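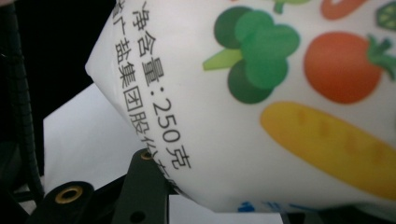
Salt in Small Bags

A 250-gram bag of table salt is a minor piece of packaging engineering, and most kitchens treat it badly. It gets opened with a knife, folded over, pushed to the back of a shelf and found again in August as a single hard block. The salt is still usable. The bag has simply stopped doing the job it was made for.

Ecaterina Ardeleanu has stocked dry goods at Grata, a small import grocery, long enough to have views on this. Her shelves carry salt in cardboard canisters, glass grinders, paper sacks and soft plastic bags, including bags from China printed with the net weight (净含量) in grams. The bags are the cheapest format per unit of shelf space and the one customers ask about most after they get it home.

"They want to know if it went bad," she says. "It picked up water. Dry it and use it."

The mechanism is well understood. Sodium chloride begins to take up moisture from the air when relative humidity passes about 75 percent. A thin film of brine forms on each crystal. When the air dries out again, the film evaporates and the dissolved salt recrystallizes at the points where grains touch. Repeat this for a few weeks over a stove and the grains are joined by solid bridges. Fine salt cakes faster than coarse salt because it has more contact points per gram. Magnesium chloride, a common trace component of less refined sea salt, draws water at much lower humidity and makes the problem worse.

Anticaking agents slow the process. Sodium ferrocyanide and potassium ferrocyanide, used at a few parts per million, change the way the crystals grow so that the bridges are weak and break under light pressure. Calcium silicate and similar powders work differently, by taking up moisture and keeping the grains apart. The ingredient line will say which is present, if any.

A sealed plastic bag is a good moisture barrier until it is cut. After that, the closure matters more than the film. Marius Ene, who runs the test kitchen at Wodetti, compared four ways of keeping an opened bag on a shelf beside a kettle: folded and clipped, folded and held with a rubber band, left open in a bowl, and emptied into a glass jar with a gasket. He checked them after 15 days.

The jar salt poured freely. The clipped bag had a few soft lumps near the fold, where grains had been trapped in the crease and exposed at the edge. The rubber band did slightly worse, mainly because it slid. The open bag had a crust on top that had to be broken with a spoon.

Ene's recommendation is a wide-mouth jar with a capacity of 300 milliliters. Fine salt has a bulk density a little above that of water, so a 250-gram bag fits with headspace for a measuring spoon. A narrow jar holds the same amount but makes leveling difficult. He cuts the part of the bag with the product name, ingredients and date code and tapes it to the jar, on the grounds that iodized and plain salt look the same once poured.

Measuring is the other place where the small bag is useful. A level teaspoon of fine salt weighs close to 6 grams, and coarse flakes can weigh half that. A brine at 3 percent calls for 30 grams per liter of water, and a cook working from spoons can miss that figure by a wide margin. A scale removes the question.

Caked salt can be recovered. Spread it on a dry baking tray, warm it in a low oven until it no longer clumps, let it cool completely and break up what remains with a rolling pin. Jar it the same day. Salt that has picked up a smell from the spice shelf is better kept for pasta water.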